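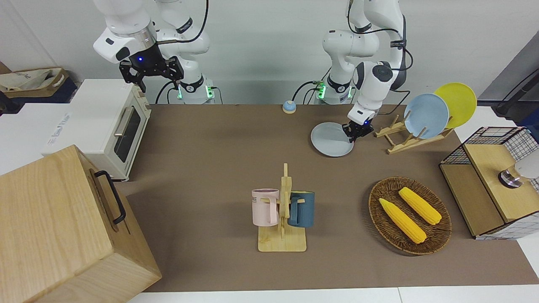
Domestic Work and Storage Design
Unit 3: Small kitchen items on the worktop

Notes to accompany the second lecture. Students who missed the session should read these before the practical on Sunday and bring a tape measure, a pencil and the blank worktop plan.

3.1 Scope

This unit deals with free-standing items kept on a table or worktop: racks, stands, small ovens, boxes and the mats beneath them. Fitted cupboards were covered in Unit 2 and are mentioned only where they affect reach. Large appliances are left to Unit 4.

The term "footprint" means the area of surface covered by an item at rest. The term "working area" means the footprint plus the space a person needs to use the item: to open a door, lift a plate out, put a hand round a mug. Most errors in student plans come from drawing the footprint and forgetting the working area.

3.2 Dish racks

A dish rack holds plates on edge. Its two jobs are drainage and storage, and a rack that does one well may do the other badly. Wide gaps between the supports let air pass and suit deep plates and bowls. Narrow gaps hold more flat plates but make it harder to get the rim of one past the rim of the next.

A plate is normally taken by the rim and tilted as it goes in or out. The space this needs lies in front of the rack and is a little deeper than the plate is wide. Draw it as a clear rectangle. Nothing taller than the lower bar of the rack should stand in it.

Wooden racks should be lifted from time to time so that the underside can dry. If plates go into the rack straight from the bowl, a tray is needed. If they are dried first with a cloth and the rack is used only for storage, the tray can be omitted and the rack may stand directly on a mat.

Loading order: largest plates to the back, smallest to the front, all facing the same way. A mixed rack should be sorted before any measurement is taken, otherwise the figures for reach mean very little.

3.3 Mug trees

A mug tree is a base, a post and a number of pegs. It uses height in place of surface area, and its footprint is small compared with the same mugs stood in rows. Its working area is larger than students expect. Each mug projects beyond the peg, and the hand approaches from outside the mug.

Points to check:

Balance. Load opposite pegs in pairs. A tree with all its mugs on one side may tip when the last one on the other side is removed.
Peg angle. Pegs that slope upwards hold the handle more securely. Level pegs are easier to load but let the mug slide off if the tree is knocked.
Handle size. Small handles will not pass over a thick peg. Test with the actual mugs to be stored.
Clearance. Allow one mug's width all round, measured from the tips of the pegs and not from the edge of the base.

A tree placed at the front of a table is easy to reach but stands in the path of anything being carried to the back. At the rear it is out of the way, though the far pegs become awkward. The usual compromise is a front corner, on the side away from the dish rack. Mazza (see reading) prefers the centre where the table can be approached from both sides.

3.4 Toaster ovens

The door sets the orientation. A drop-down door needs clear surface in front equal to its own height, plus room to set down a hot tray. Where the oven is turned sideways on a table, so that the door faces along the length, that clear surface is taken from the middle of the table. It is the most useful part and the loss should be marked on the plan.

Follow the maker's instructions for gaps at the back, sides and top. These vary between models and must not be guessed. Do not store boxes, cloth or paper on or against an oven in use. Canvas bags and cardboard boxes are the items most often found there in home surveys, and both should be moved before the oven is switched on.

The flex should run to the back and must not cross the area in front of the door.

3.5 Boxes and tall containers

Tall wooden boxes are used for bread, dry goods or utensils. Three questions apply. Which way does it open? Can the contents be seen from standing height? Does the handle project into a working area? Side handles are often left off student drawings altogether. Include them in the footprint.

Cardboard packaging is temporary storage and should be drawn with a broken line.

3.6 Mats

A mat protects the surface, deadens noise and marks out the area in use. A single large mat is simple to clean round but has to be cleared completely before it can be lifted. Several small mats can be dealt with one at a time — at the cost of more edges, which catch crumbs and the feet of racks. Any item with feet should stand wholly on the mat or wholly off it.

3.7 Worked case: the Orlandini table

The survey table in the Orlandini handout has a usable surface of 3,000 square units on the squared plan. The footprints of all items come to 1,462. On footprint alone the table is just under half full (48.7 per cent) and appears generous.

With working areas added, the position changes. The oven door zone overlaps the clearance round the mug tree, and the plate zone in front of the rack overlaps both. Overlap is acceptable where two items are not used together. It is not acceptable between the oven door and anything else that is reached for during cooking.

Moving the mug tree removes one overlap. Turning the oven removes the other but brings its door to the table edge, where a tray cannot be set down. Be ready to argue for one arrangement on Sunday.

3.8 Practical

Work in pairs. Draw the table to scale, footprints in solid line and working areas hatched. Shade every overlap and state whether it is acceptable, with a sentence of explanation. Then produce a second plan with no more than two items moved.

Reading

Ubaldo Mazza, Surfaces in Use, chapter 3.
Gusside survey sheets, set 2.
Ondilden course reader, section on racks and stands.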